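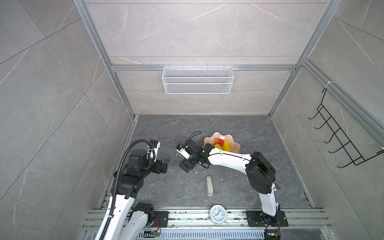
Two arms at the worktop on the Morton open day, with the plate beside them.

Kitchen tips from the Morton open day
22 Feb 2021

Morton opened its workshop to visitors in November and I went along for the afternoon. The demonstration was a pair of robot arms working at a small bench, set up like a bit of kitchen. I went for the robots and came home with a page of notes about my own worktop, so these are mostly tips for people with ordinary hands.

Hang things off a rail

The bench has a bar across the back with a long, shallow wire basket hooked over it. Nothing needs drilling into the wall and the worktop underneath stays clear. I have since put one up at home between two cupboards. Keep it shallow. A deep basket fills up with things you can't see and the bar starts to bow. Mine holds scourers, a bottle brush and the small sieve.

Leave the middle free

Both arms are fixed at the front and reach inwards, so the middle of the slab is where the work gets done. Most of us do the opposite and let the middle fill up with post and keys. Clear a space the size of a large tray before you start cooking and put the plate or board there first. Everything else goes round it.

Dark worktops

The bench top is dark grey with a faint vein in it, and the white crumbs on it show up very well. If you are choosing a worktop, bear this in mind. Dark and plain means wiping down after every slice of toast. A busy speckle hides more, but then you have to feel for crumbs with your palm. For either kind:

Sweep dry crumbs first with a soft brush or a folded tea towel.
Wipe with a cloth wrung out hard.
Buff with a dry cloth, or the streaks will show by evening.

Metal trim round the edge collects crumbs along the join. An old toothbrush gets them out, or a wooden skewer if they have set.

Wavy-edged plates

The plate in the demonstration has a scalloped rim. They look nice but the dips hold grease, and a flat sponge goes straight over them. Use a round brush and turn the plate instead of the brush. Stack them with a sheet of kitchen paper between if the glaze chips easily.

Use a clock with a face

There is a round alarm clock standing at the front of the bench. I have gone back to one in the kitchen myself. You can read it from the sink with wet hands, and it doesn't need unlocking. Put it where you look anyway – mine is by the kettle.

Cables

Some of the cabling on the left arm runs in ribbed black conduit. You can buy the same sort of thing by the metre, split down one side, and it is good for the leads behind a microwave or a workshop bench grinder. Leave some slack where anything moves, and fix with zip ties every hand's width. Snip the tails flush or they will scratch you.

If you go

The next one will be at the Skakar building, which has better parking. Take a jumper, as the workshop doors stay open. The leaflet from Erska on the way out has a decent page on storing sharp tools, and I will copy the useful parts here when I find where I put it.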